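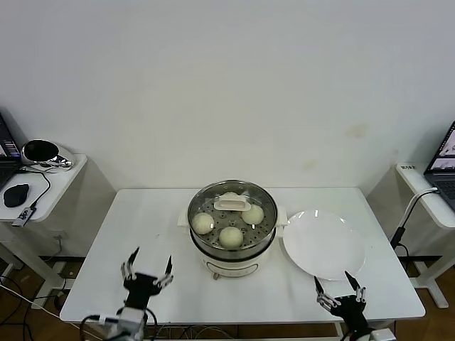 By the Tildale Kitchen Newsletter desk | July 14, 2025

Steamed buns are back on the Tildale snack table, and we could not be happier! If you have only ever eaten them from a takeout box, please come and try one straight from the steamer. The dough is soft and a little sweet, the top has that smooth skin you can peel off if you're that kind of person (plenty of us are), and one bun with a cup of tea will carry you nicely through to dinner.

An electric steamer with a clear lid is a lovely thing for beginners. You can check on your buns through the glass as often as you like and never let the steam out, and I check a lot. The perforated tray matters too, as steam has to come up from below and get all the way around the dough. Leave more space than you think you need, because buns swell and will happily glue themselves to their neighbors. A small square of parchment under each one saves a lot of scraping later.

Our house dough is the one we ran in the May issue, and it is still the one I make at home. Let the shaped buns rest until they feel light when you pick them up. Start them over water that is already steaming, then switch off and wait a few minutes before you lift the lid. Open it too fast and the tops can wrinkle (they taste just as good, so eat those first). Keep a wide, plain plate beside the steamer, big enough that the buns can sit apart while they cool.

For fillings, the favorite at Halden Hall last season was pork and scallion, with mushroom and cabbage very close behind. I'm still rooting for sweet red bean! If you have a family version, send it in and we'll try to fit it into the next issue.

The next bun afternoon is at Halden Hall, in Room 228. Bring a container if you'd like to take a few home, and come hungry.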